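Cutting an obituary from 900 words to what the paper will print
Reading time: 4 min

Dukness Family History Board > Records and Writing > Obituaries

tallgrass_66
I have a draft obituary for my aunt that runs 900 words. The Bruncombe weekly charges by the line past a fixed block, and the funeral home's site takes any length. My plan is one short version for print and the full one online. Two questions. First, which facts have to be in the print version for it to be useful to researchers later? Second, is it acceptable for the two versions to differ in content, or should the short one be a strict subset of the long one?

ferrotype
Strict subset. If the print notice says "survived by three sons" and the online one names two sons and a stepson, someone will spend a weekend on that in forty years. Write the long one, freeze it, then delete from it. Don't reword.

Minimum for print, in this order: full name with maiden name in parentheses, age, town of residence, date of death, date and place of birth, parents' names, spouse and year of marriage, children by name, service time and place, cemetery.

quillback
I disagree on deleting without rewording. A paragraph with holes in it reads badly and the pronouns drift. I indexed a run of the Bruncombe paper and the worst entries were the trimmed ones, where "he" had lost its antecedent and could be the husband or the father. Reword freely, but check every name and date against the long version afterward.

I would also drop "cemetery" from the minimum if burial is private. The cemetery office will have it.

ferrotype
Cemetery offices close and merge. The Clullura one did, and the interment cards went into storage with no index. Keep the cemetery line. It's four words.

tallgrass_66
Burial is not private, so it stays. On the maiden name: she was married twice and used the first husband's name professionally for most of her working life. Parentheses twice?

hollis_creek
Birth surname in parentheses, then the earlier married name in the sentence that covers the first marriage. Something like "She married in April of the year she finished nursing school and practiced under that name until she retired." Put the actual surname in, obviously. Two sets of parentheses in the headline confuse the typesetter as well as the reader.

For the online version, check what the host does to it. The funeral home here moved to the Wako template and it puts a plain backdrop behind the notice if the family sends no portrait. Text over it was hard to read until they changed the type color. Ask to see a proof on a phone as well. 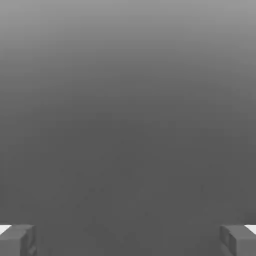 Image credit: Dukness Board image library

Also ask how long the page stays up. Ours said "permanently," which meant until the contract with the host ended. Save a copy as plain text and give one to the library.

quillback
Seconding the plain text copy. Print it too. The local history room at Bruncombe accepts a single sheet with the source and date written on the back.

tallgrass_66
Current state: print version is down to 2 paragraphs, about 80 words over the block. What goes next, the club memberships or the grandchildren's names?

ferrotype
Club memberships. Names are what people search for.

hollis_creek
Depends on the club. If she held office in it for decades, that line leads to minute books and photographs. Grandchildren can be given as first names only, grouped under the parent. That saves more than you would expect on surnames alone.

ferrotype
First names only is fine if the parent's surname is right next to them. It fails for married granddaughters.

tallgrass_66
There is one married granddaughter. I will give her surname and leave the others as first names. Memberships are cut except the garden club, where she was secretary. The proof is due back from the paper Monday and I will compare it with the long version line by line.

quillback
Read the dates out loud to a second person when you do. Transposed digits are easy to miss on screen.

Comments (2)

marlpit: The subset rule would have helped me. My grandfather has two published birthplaces, one per newspaper, and the death certificate gives neither.

odd_lot_reader: Does the Bruncombe paper still charge extra for a second printing with corrections? They did when I placed one.

Contact the moderators | © Dukness Family History Board | Back to top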